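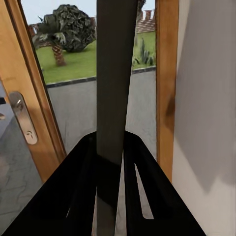 Korkor Opoku

Thursday, December 14, 2023

Sim work on the door task, continued. Scene is the patio one, honey-colored wooden frame, silver backplate with the keyhole. Gripper model is the black two-finger one, same mesh as in July. Wrist view rendered in Nanora, control running through Triltano as before.

Main question this week is still whether the policy can do doors well enough to put on the chore list for the Derell apartment. My answer today is no for doors that need both a handle and a threshold crossing. Maybe for handle only.

Setup. Policy was fine-tuned on 3,000 simulated episodes, 2,000 of them with the outdoor background and the rest against a plain corridor. Episode cap is 2,000 control steps. Success means door past the target angle with no contact force over the limit. I did not change the limit.

Lighting. Sky in the patio scene renders nearly white. The auto exposure in the wrist view pulls the wood darker when the sky takes up more of the picture, and the handle estimate moves with it. I fixed the exposure and reran. Handle estimate got steadier. The estimate for the frame edge did not, and I don't have an explanation. Check whether the broad gray shadow on the white wall on the right is being picked up as an edge. Same check for the smudge of shadow on the right-hand wood strip.

Occlusion. The dark gray bar between the fingers runs top to bottom through the view and covers a good part of the bush behind it. With the backplate off to the left we get a usable look at the keyhole and next to nothing of the lever. The policy has to remember where the lever is from earlier in the approach, and its memory is short. Hung suggested masking the gripper and bar out of the input. I tried that on the corridor set in July and it made grasping worse, since the finger position was the only cue for how wide the jaws were. Could mask the bar alone. Not tested.

Background. Palm, lawn and tiled roofs are static meshes. I swapped the agave for a different plant to see if anything was keyed to it. No change in where failures happen. Put it back so runs stay comparable.

Failures, in the order I care about them:

Lever released early. The fingers open before the latch is clear and the door settles back. Most common by far. The policy seems to use arm position as its signal for when to let go, so a stiffer latch breaks it. Randomizing latch stiffness over a wider range is the obvious fix.

Finger wedged behind the backplate. Force limit trips and the episode ends. On hardware this would mean a scratched plate at best. Collision mesh for the finger is a convex hull with no slot in it, while the visual mesh has the slot cut out. Should be the real shape before anyone reads much into the contact numbers.

Stall at the threshold. Base stops where the flooring changes to the gray paving outside. Looks like a planner problem and I have passed it to Hung with the logs.

Run 97 is the one to watch if you only have time for one. It goes through the approach, a clean turn and then the early release, and the joint plots are easy to read.

On the wider question. People keep asking me for a list of chores the arm can do unattended. From our own tests, wiping a flat counter and moving known objects between known shelves are close. Doors, drawers that stick and anything with a spring in it are not. A person opening a door corrects for the latch by feel, and we are trying to do it from a wrist camera with coarse force readings. Better force sensing would probably buy more than another batch of episodes, but the episodes are cheaper, so they come first.

To do:
Replace finger collision mesh.
Widen latch stiffness range, retrain from the same checkpoint.
Mask the bar only, corridor set first.
Leave exposure fixed in all scenes and note it in the config.
Ask Hung for the planner log format before Derell wants the same thing.

Retrain queued on the second machine. Checkpoint goes in the usual folder, suffix "latch".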